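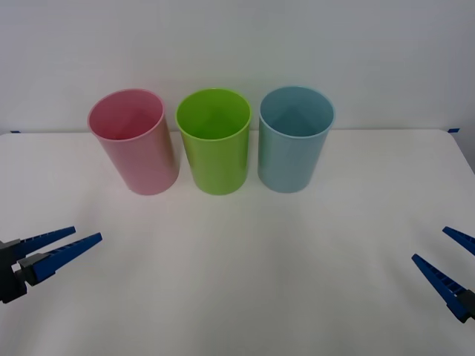
Pink, green and blue cups

Skurnberg road money, second quarter

mill_rate
The county posted the second quarter transfers on Tuesday. Skurnberg got $445,000 and Virkari got $265,000. The state money comes in as one amount and the county splits it by road miles. Does anyone know if the miles were updated after Virkari took over the river road?

tamiru_pete
They were not. The split still uses the old mileage table, same as last year. Tamiru is in the same spot with the school road. We plow it and get nothing for it.

gravel88
The table was updated in April. I have the copy from the clerk. What changed is that the county now holds back 10 percent for bridges before it splits the rest, so every town is down.

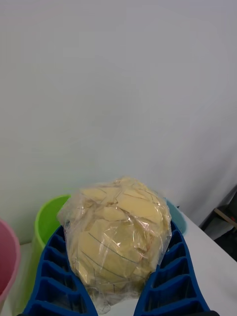
Re: The bridge holdback

mill_rate
Thanks. Did the towns get a vote on the holdback?

gravel88
No vote needed. It's in the transfer agreement. Towns had 60 days to object in writing and none did.

tamiru_pete
I don't agree that it was handled right. The notice was on page nine of a budget packet. Our board never discussed it. And the April table I saw still has the school road under the county.

gravel88
Then we have different copies. Mine lists it under Tamiru. I'll ask the clerk which one they used for the payment.
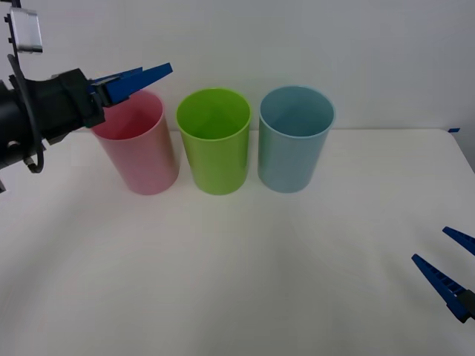 Hatsue Yokoyama
Ask for the worksheet too, not only the table. Last year the table was right and the payment was figured from an older one. Virkari got the difference back in the next quarter, but they had to ask for it.

mill_rate
Sent the request this morning. Will post what I get.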